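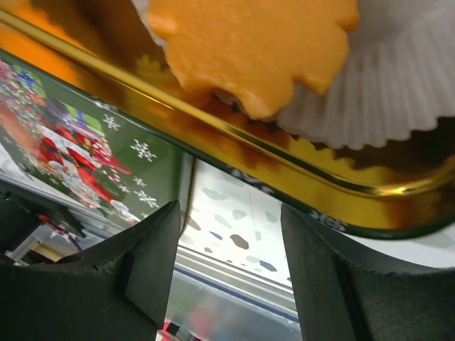 3.2 Collecting demonstrations by hand and by remote control

Figure 2. Wrist view from the packing task: an orange cookie in a white fluted paper cup, the gold rim of a Christmas tin, and the two fingers of the gripper.

We gathered demonstrations in two ways. In hand guiding, the operator takes hold of the arm near the wrist and walks it through the task while the joints are held in gravity compensation. In remote control, the operator sits at a desk with a leader arm and a screen, sees only what the cameras see, and finds out how much of everyday competence lives in the fingertips. Both modes record joint positions, gripper opening and the wrist image at the same rate, so that a policy trained on one can be compared with a policy trained on the other without a long apology in the appendix.

The task family is called Trotham and consists of packing and unpacking baked goods. We chose baked goods on the grounds that they are fragile, cheap and irregular. A block that has been squeezed too hard looks exactly like a block. A cookie keeps a record. The paper cups add a second difficulty: the pleats give way under light contact, and a finger that arrives slightly low will collect the cup and leave the cookie to make its own arrangements.

The tin was a late addition. Our early trials used a plain gray tray, on which every method we tried did well, including two we had hoped to argue against. A decorated tin is a less obliging object. Its rim is shiny enough to throw bands of yellow, amber and dark brown into the wrist view (Figure 2), and these bands move whenever the arm does. The side carries a printed Santa Claus, a pile of wrapped presents and white snowflakes on green, all of which a network is free to find more interesting than the cookie. We made no attempt to mask the artwork. Kitchens contain artwork.

In total we collected 740 demonstrations, of which 480 were made by remote control and the remainder by hand guiding. The imbalance was not planned. Hand guiding is quicker to learn but tiring to do, and operators given a free choice drifted toward the chair. Each operator had a practice period before any recording counted, and each could discard an attempt by pressing a pedal. We kept the discarded attempts in a separate set, which we call Vindville, and return to them in Section 5. They are the most educational part of the collection and the least flattering.

Three points about the procedure affect how the results should be read.

First, the operator's body. During hand guiding a forearm or sleeve often enters the external view. A policy trained on such images may learn that success is accompanied by a sleeve, and will be disappointed at test time. For this reason the hand-guided policies use the wrist camera only. The remote-control policies were trained twice, once with the wrist camera alone and once with both views, so that the comparison in Table 4 is between like and like.

Second, pauses. People hesitate before contact. In remote control the hesitation is long, since depth must be guessed from a flat picture, and the operator typically hovers above the rim and makes several small corrections before committing. Copied faithfully, this gives a robot that hovers with great conviction and never commits to anything. We trimmed still periods automatically whenever neither the joints nor the gripper moved beyond a small threshold, but left slow motion alone. Trimming too much removed the careful approach along with the dithering, and the resulting policy treated the cookies as one would treat gravel.

Third, instructions. Operators were told what the final arrangement should be and nothing about how to reach it. Some gripped the cookie directly. Others took the paper cup and trusted the cookie to follow. One group developed a habit of nudging the cup against the inside wall before closing the fingers, a trick we had not thought of and would have been pleased to claim. We label these strategies after the fact using the Clomisel annotation tool, and the labels are used for analysis only — the policy never sees them.

All training runs used the same schedule of 2,000 updates between evaluations, with the Oberholzer controller handling low-level tracking in every condition. The controller limits gripping force, but its limit was set for safety to people and equipment. It offers no protection to shortbread. Damage to the cookie is therefore scored separately from task success, and a trial in which the item reaches its place in several pieces counts as a success in one column and a failure in the other. We report both, and leave the reader to decide which column describes a cookie they would eat.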